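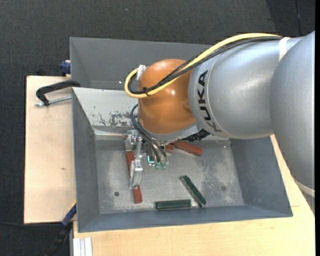
Jericho Calimlim wrote in to ask why anyone would pay for a bin with sloped walls when a straight-sided one holds more for the same footprint. He keeps his own block stock in square tubs and reports no trouble with them apart from the corners.

The corners are the reason. A small block that lands flat against a vertical wall is hard to get hold of from the wall side, and one that lands in a square corner is worse. A sloped wall sends most of them back toward the floor. The cost is volume, and Jericho is right that the loss is large in a shallow bin.

Bins and Blocks: Gallery Page 2
Tuesday, July 28, 2020
By Angelica Dizon

Print this page | E-mail this page

This page covers the open sheet-metal bin and the blocks we sort in it. The Tekotetti drawers and the lidded boxes have their own page. Captions are kept short, and the notes after them are for people who are setting up the same kind of bench.

Bin on the light wooden tabletop, gray sheet metal, four sloped walls and a flat floor. Reddish-brown wooden blocks and dark green ones, mixed. White residue and rust-colored stains on the floor.

Notes on the bin

Bare or thinly coated sheet metal marks quickly. Dust can be brushed out at any time. Stains of the rust-colored kind should be looked at more closely: wipe with a dry cloth first, then check whether the surface under the mark is rough. If it is smooth, leave it alone. If it is rough, sand it lightly and touch it up before the blocks go back in. We do not rinse bins. Water sits in the folds and the wood picks it up later.

Do not line the floor with felt or paper. Both were tried at the Jedport bench in December. The felt held dust and the paper slid under the blocks -- neither lasted long enough to be worth writing up.

Set the bin on a flat top with clear space on all sides. A bin that rocks will walk toward the edge over a day of use. A thin rubber pad under each corner stops this.

Notes on the blocks

Blocks from two cutting runs should not be mixed until they have been measured. The Charpentier run and the Puvevus run are sold under the same nominal size, but the Puvevus pieces came to us slightly long. The difference does not matter in an open bin. It matters in a tray with fitted slots, where a long block stands proud at one end.

Finish affects handling more than size does. A heavily painted block slides further down a sloped wall than a plain one. If a painted face is chipped, retire the block or strip it completely. Patching leaves a ridge.

Keep the load low. A few blocks spread over the floor can each be reached without moving another. Once they start to lie across each other, the ones underneath have to wait, and the order of work is set by the pile.

Storage

The full block stock stands at 2,154 pieces, kept in boxes of 50 on the lower shelf. Only what is in use goes on the bench. Boxes are labeled by run and color on the short side. Offcuts under half length go in the scrap drum.

Corrections to the captions can be sent to Angelica Dizon at the usual address.

Print this page | E-mail this page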